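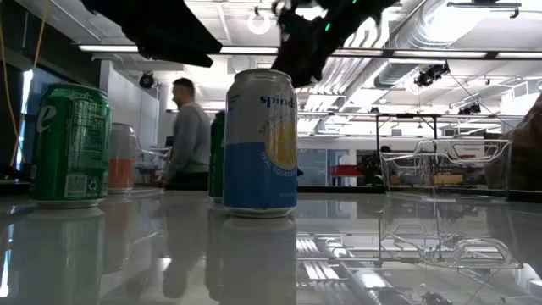
Bistwood, Thursday, late

Bad one today. Can sorting again, greens in one bin, silvers in another. Should be dull by now. Run 332 and the left gripper just didn't open. Log says open, motor says open, fingers shut tight round a can and the wrist still turning. Hit the stop. Took 2 seconds to quit moving - that's the bit I can't leave alone. Stop means stop.

Checked the cable first, obvioulsy. Fine. Swapped the servo, ran it slow. Fine for 65 picks, then same again, same arm. Khadija thinks it's the Stonitz controller holding onto old commands after a timeout. Could be. I said heat. Didn't argue long, both starving.

Rule from now on - hands out of the bins till the power's off at the wall, not just the button. Wrote it on tape, stuck it on the desk.

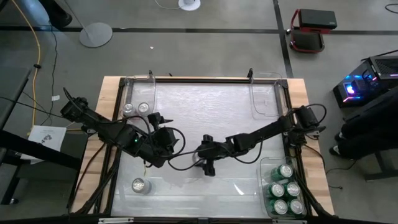 Malcolm rang at 7 and said a slow stop is a failed stop, he wants both arms shut down till we can show him the delay on a trace, and no, he doesn't care about the demo. Fair. Told him tommorow.

Need to pull the logs, email Burken re the firmware. Eat something. Bed.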